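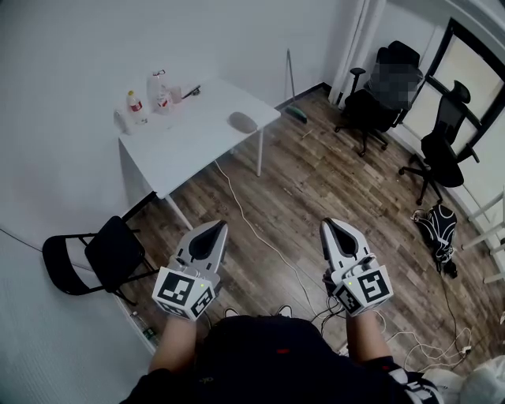
Plank floor, white walls, white table.

Household Arithmetic: Which Rules Hold Up and Which Don't

Every drawer in my mother's kitchen had a scrap of paper in it with a rule on it. Double this, add that, never more than a third. Some of those rules are good geometry. Others survive by being repeated. I have tried the ones below with a pencil and then with real boards and real batter, and I've marked where I think they go wrong.

1. The 3-4-5 corner

If one side of a triangle is 3, another is 4 and the long side is 5, the corner between the short sides is square. No argument with that. My quarrel is with people who do it in inches and then run a twelve-foot line off the result.

Say your legs are 3 inches and 4 inches and you read the long side wrong by a sixteenth. Carried out twelve feet, the line will be off by 3 3/4 inches. Make the same reading mistake with legs of 3 feet and 4 feet and you're off by 5/16 of an inch. Same rule, same tape, same tired eyes.

Use the biggest triangle the floor will hold. 6-8-10 in feet is better still if you have a helper for the far end of the tape. Measure from the 1-inch mark if the hook is loose, and remember to take the inch back off. I have forgotten the inch. You will too.

2. "If the diagonals match, it's square"

Half true. Equal diagonals prove a rectangle only when the opposite sides are already equal. A frame that is narrower at the top than at the bottom, with both sides leaning in by the same amount, will have perfectly equal diagonals and no square corners at all.

So: top against bottom first, then left against right, then the diagonals. Four measurements of the sides, two across. I built a cold frame once on the diagonals alone and the lid taught me the rest.

3. Splitting a board into equal strips

This one I didn't believe until I drew it. You want five equal strips from a board that is 7 1/4 inches wide. Dividing 7 1/4 by five gives 1.45, and there's no such mark on my ruler.

Lay the ruler across the board at a slant, with the zero on one edge and the 10 on the other. Put a pencil tick at 2, 4, 6 and 8. Run lines through the ticks parallel to the edge. All five strips are the same width, and you did no division worth mentioning. It works with any width as long as the ruler can reach, and it's nothing more than similar triangles.

What the tip sheets leave out is the saw. Every cut eats its own width, and four cuts with a 1/8-inch blade eat half an inch of board. Your strips will come out equal only if you take the loss evenly, so cut down the middle of each line and expect the two outer strips to be slightly wider than the inner ones. If that matters, subtract the four cuts from the width first, and set a fence.

4. Fence pickets and the leftover gap

Grażyna Czerwiński asked me to look at a fence where the last gap was twice as wide as the others. The run between posts was 125 inches and she had 20 pickets, each 3 1/2 inches wide. She had picked a gap of 2 1/2 inches because it looked right, and started at the left.

The pickets take up 70 inches, leaving 55 for gaps. Between two posts there is always one more gap than there are pickets, so 21 gaps. That makes each one 2.619 inches. A gap of 2 1/2 seems close enough, but the small shortage gets added 21 times and comes to 2 1/2 inches at the far end.

Using 2 5/8 is much better. The whole run comes out only 1/8 too long, and you can lose that without trying. The usual advice is to cut a spacer block and trust it. I'd say cut the block, then also mark the middle of the run and check yourself when you get there. A block that is a hair too thick is a hair too thick every time.

Better again, mark every picket from the same end with the tape left in place. Then each mark has its own small mistake and doesn't inherit the ones before it.

5. Changing the pan

"A ten-inch pan is just a bit bigger than an eight-inch." No. What you fill is the area, and area goes with the square of the width. Eight times eight is 64, ten times ten is 100. The larger pan needs a little over one and a half times the batter for the same depth.

Swaps I do trust:

8-inch square for 9-inch round: 64 square inches against 63.6. Close enough to ignore.
9-inch square for 8-inch square: 81 against 64. Make a quarter more batter, or accept a thinner cake.
Two 6-inch rounds for one 9-inch round: 56.5 against 63.6. Hold back a few spoonfuls.

I am less sure of any rule for the baking time. I've seen people multiply the minutes by the same number as the batter, and I can't see why that would work. If the depth hasn't changed, start from the old time and look in early. If it has, no sum of mine is going to save you. Use a skewer.

6. Doubling Celsius and adding thirty

A handy way to turn Celsius into Fahrenheit, and it's exactly right at one temperature, 10 degrees, where both methods give 50. At 4 degrees it gives 38 when the answer is 39.2. Fine for choosing a coat.

Then somebody uses it on an oven. At 200 degrees it gives 430, and the right answer is 392. That's a burned crust. For ovens, double the number, take off a tenth of what you got, and add 32. So 200 becomes 400, then 360, then 392. It isn't a shortcut to an estimate, it's the real formula in an easier order.

7. Stacked discounts

Twenty percent off, then another ten at the register. A lot of people take thirty percent off in their heads. The second discount comes off the already lowered price, so you pay 0.8 times 0.9 of the original, or 72 percent. You saved 28.

I have heard it argued that it's better to ask for the bigger discount first. Multiply it in either order and see. It makes no difference, unless one of the coupons is for a flat dollar amount. In that case you want the percentage taken first and the dollars second. Shops know this, and their registers may not do it in the order you'd like.

Related: a price that goes up 25 percent needs only a 20 percent cut to get back to where it was. When a shelf tag says 20 percent off, I would like to know what the price was in July.

8. Paint, and the number on the can

Ottó Szekeres swears by one gallon per room. Which room? My back bedroom is ten feet by twelve with eight-foot walls. The walls go 44 feet around, so 352 square feet before taking out the door and window. Two coats is 704. If a gallon covers 300 square feet, that's 2.35 gallons, and you'll be back at the store with one wet wall.

Some people tell you not to bother subtracting windows. For one window I agree. For a wall that is mostly glass door I don't, and I notice the people giving this advice often sell paint. Subtract anything bigger than yourself.

9. Twenty-two sevenths

Old tip for wrapping anything round: three times the width, plus a seventh of the width. People with calculators sniff at it, but the error is less than half of one-tenth of one percent. On a pot 14 inches across it gives 44 inches, and the true figure is 43.98. My tape can't tell those apart.

Plain "three times" is another matter. On that same pot you come up nearly two inches short, so the ribbon doesn't meet and neither does the edging.

10. Averages that aren't

Four batches of jam took me, by the clock, 30, 30, 30 and 70 minutes. The average is 40. Not one batch took 40 minutes. If I tell you to allow 40, I've given you a number that is too long on most days and far too short on the bad one.

I'd write down the usual figure and the worst figure, side by side. The same goes for drying times, thawing times and how long the drive takes. It's two numbers in place of one, and people complain about it.

11. Rounding as you go

Round once, at the end. If a shelf needs nine spacers at 1 5/16 inches and you call each one 1 1/4 because it's easier to read, you've lost 9/16 of an inch by the time you reach the top. Keep the ugly fraction through the whole sum.

There is a habit of rounding up "to be safe." Safe for what? Rounding up is safe for paint and lumber. It isn't safe for a cabinet that has to go between two walls, and it's a poor idea with salt.

12. Things I still haven't settled

Whether a paper folded in thirds by eye gets better each time you nudge it. I think it does, if you adjust from alternate sides, since each new fold halves the error. My envelopes don't fully agree with me.

Whether cutting a sandwich corner to corner gives you more sandwich. It doesn't. The cut is longer and the bread is the same, and I've had this conversation too many times.

Corrections are welcome, with the working shown.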